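Otadura Sim-to-Real Grasp Pack, Household Edition
Sold by Stumilcombe
License: single lab, 1299 per year
Requires: Parsa simulator, current release or the one before it

We resell this pack and we use it ourselves, so this page is longer than the maker's own. The maker says a grasping policy trained only on Otadura's rendered rooms will carry over to a real arm with no real-world data. We would like that to be true. We have not seen enough to print it on our front page.

What you get

The pack contains 40 furnished rooms, a library of household objects, a set of task scripts and a trained baseline policy. The scripts cover picking, placing and clearing soft surfaces such as beds and couches. Camera views are rendered from the gripper and from fixed points in the room, and you can turn either one off during training. You also get the full training configuration. Some packs in this price range leave it out, and without it you can't check much of anything.

The method in short

The policy trains on rendered views while the simulator changes the lighting, the object poses and the friction. The idea is an old one. Otadura's addition is a second training stage, where the policy has to predict what the gripper view will look like after the next move and is penalized when it guesses wrong. The maker credits this stage for most of the improvement. The comparison that would settle it, same data and same training time with the second stage switched off, is missing from the write-up. We asked for it in April and were told it is coming.

The bedroom task, gripper view and room view:
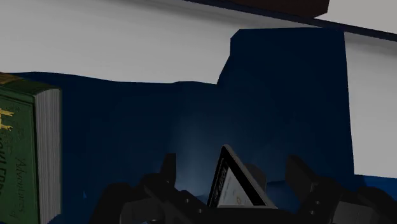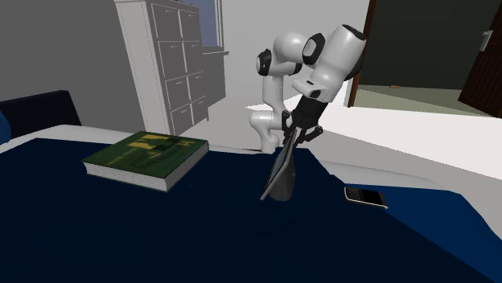

Our main complaint is about cloth. A real comforter gives way under an object, bunches up against the fingers and sometimes comes along for the ride. Contact with bedding is the hard part of this job, and the cloth model shipped with the pack is a stiff one. You can swap in the Parsa soft-body solver, but training slows down a lot and the baseline policy has to be retrained. If your real task is on a tabletop you can ignore this paragraph.

The second complaint is about the success score. A trial counts as a success if the object leaves the surface and stays up for 2 seconds. Nothing in the score asks whether the arm brushed against something else on the way, or whether the grip would survive a trip across the room. We recommend logging contact force along with the score. The hooks are there, but they are off by default and the manual mentions them once, in an appendix.

Our own check

We ran the baseline policy on a real arm with 10 objects, none of them from the library. Flat, thin items went worst. It did better on boxy things, which is what we would expect from any decent policy, trained this way or otherwise. Ten objects is a small test and we wouldn't want anyone quoting it as a benchmark. The Clalard pack went through the same test and came out close enough that we can't rank the two.

Who should buy it

Labs that want to study transfer will get good use out of the rooms and the configuration files. The renders are clean, the scripts run without much fuss, and resets are fast. If you need a policy that works on a real bed next month, budget for real data as well.

Support and returns

Email support is included for the license period. Returns are accepted until the license key is activated. Updates to the room set are free during the license, but retrained baselines are sold separately. Ask us for the current list before you order.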